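Two-arm cell: right gripper pushes soft parts into the table in simulation, then the real arm faults out

Asked in: Robot arms and grippers
August 2024
Tags: dual arm, simulation, contact, protective stop

I have a two-arm bench setup with parallel grippers and a simulated copy of it that I use to check programs before I load them. The real bench is in a small repair shop in Nestilach. The task is clearing light scrap off the table after a packing job, mostly crumpled paper and some flat plastic rings.

The rings are fine in both versions. The paper is the problem. In the simulation the right arm comes straight down, closes, and lifts, and the log says the pick was good. On the real table the same program drives the fingertips down until the arm goes into a protective stop. The wrist joint reports a torque limit and I have to back it off by hand from the pendant. Out of 9 tries yesterday I got 7 stops. On the other two the paper came up but the fingers left a scratch in the table coating.

What I have tried so far:

Slowed the approach to 40 percent. It still stops, just later.

Raised the grip height by 4 mm. The stops went away but then the fingers closed over the top of the paper and came up with nothing.

Recalibrated the table plane twice with the touch probe. Both times it came out the same.

Swapped the fingertips left to right, in case one was bent. No change.

The left arm does not fault, but it only handles small bits and approaches from the side with the fingers open, so it is never pushing down on anything.

I don't want to raise the torque limit to make the message go away. I would like to know why the simulation says there is no problem. Controller is the Granström one that came with the arms and the simulator is the Ideo package, both on default settings apart from the table height.

Answer 1 (accepted)

Two separate things are wrong here, and you have to fix both or it will keep looking like one problem that moves around.

The first is finger length. The default tool in most of these packages measures to the fingertip with the gripper open. On a lot of parallel grippers the tips swing in an arc, so they reach lower when they close. If you set your grip height with the fingers open and the clearance is small, the tips go into the table partway through closing. The arm is holding position, the table doesn't move, and the load goes up through the wrist. That would fit your 4 mm result. You got clear of the table but ended up above the part of the paper that has any body to it.

Check it with the power on and speed at minimum. Park the gripper well clear of the table, open it, measure from the flange to the tip with calipers, close it, measure again. Keep everyone out of reach of the other arm while you do this, or better, disable that arm completely. If the closed number is bigger, put the closed number in the tool definition.

The second is how the paper is modeled. Paper like yours is usually put in as a rigid lump with a wrinkled surface. It looks right on the screen, but the collision shape underneath is often a simple hull, and the fingers stop on it or get pushed off to the side by the solver. So the simulated arm never gets down to the table at all. Your real paper squashes flat and the arm keeps going until it finds something hard.

I went through the same thing on a sorting bench in Flustitz. We have a test layout in the simulator with a small scrap for the left gripper, a bigger wad of paper under the right one, and a flat disc off to the right.

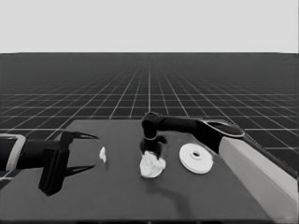 I spent a long time looking at views like that one and deciding the program was fine. What helped was turning on the contact display and logging the force at the fingertips. A viewport won't tell you whether the fingers are resting on the paper, inside it, or just over it. In my log the contact force went to a silly number for a few steps and then dropped back, and the pick was still marked good, because the check only looked at whether the object's height had gone up.

So in the simulator:

Turn on collision between the fingers and the table. In my copy it was off by default to save time. If yours is off too, the fingers can pass right through the surface without a complaint.

Add a fail condition on wrist torque, set to the same limit as your controller, or a bit under it.

Swap the paper for a soft body if your license has it. If not, delete the paper and run the pick on a bare table. If the program is safe with nothing there, it is safe with something soft there.

On the real bench, change the move. Don't command a fixed height. Come down slowly to a point above the paper, then use a guarded move that stops on a small downward force, back up a little, and close from there. The Granström manual lists it under contact moves. And you are right to leave the torque limit alone. It did its job.

Comment from the asker: Measured it. The closed length is longer than the open one, enough to explain it. Table collision was also off. With it turned on, the old program fails in simulation at the same point in the close as the real arm. Guarded move is in now and I have had no stops since this morning. Will accept this.

Comment: Check the left gripper too while you have the calipers out. Side approach hides the same error until you change the task.

Answer 2

Had something close to this in June and it was the payload setting. If the controller thinks the gripper weighs less than it does, it reads the extra weight as an outside force and stops early. Run the payload identification routine with the gripper empty and see if the number changes. Takes a few minutes.

It wouldn't explain the scratches though, so maybe do the finger length first.

Answer 3

Just use suction for the flat stuff and sweep the paper into a bin with the side of the gripper. We gave up on picking up paper a long time ago.

Comment: The rings already work for him. It's the paper that stops the arm. Also be careful about sweeping with the fingers, a side load on open fingers is a good way to bend one.

Comment: Ours are steel, never bent one.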